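Tarnville Shared Workshop - News from the Benches

The hand-held gripper build is coming along. Snædís Blöndal started it in May as a winter project that ran late, and it now takes up most of the long table in the evenings from 9 on. The plan is a pair of them, one for each hand, so people can record folding and sorting by doing it themselves. The arm they are meant to teach is still in pieces at the back.

The linkage is the Pindby pattern with the arms shortened a little. All the pivots have been drilled out again and fitted with metal grommets, as the first set of holes wore oval after a few evenings of use. Side play at the fingertips is much lower now. The fingers close flush along their whole length, and that took a good deal of filing.

Cloth is the current test. It is a lot harder than blocks or cups. We are using the fruit-print fabric because the pattern gives the software something to track when the cloth bunches up.

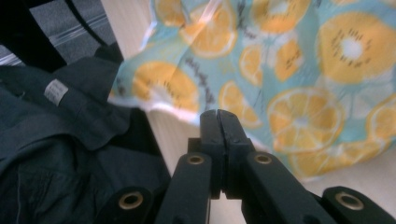
Finger lining

The lining is the weak spot. We have been putting tape on the inner faces of the jaws for grip, and it does not last on fabric. It lifts at an edge first, then tears, and the torn part catches threads. Snædís wants to try thin rubber sheet next, glued down and wrapped over the tip. Kjærgaard sells it in small offcuts, and we have ordered 20.
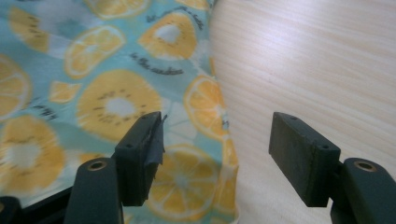
The other open question is the narrow tip. It slides under a flat edge of cloth well enough, but a wider one would hold a fold better. Two tip shapes are drawn up and will be printed when the Cluvitz printer is free - please check the sign-up sheet before you start a long job on it.

We would like roughly 3000 recorded grasps before anyone spends time on training. If you can fold a shirt you can help. Bring old shirts, dish towels or pillowcases, prints preferred, and leave them in the bin under the long table.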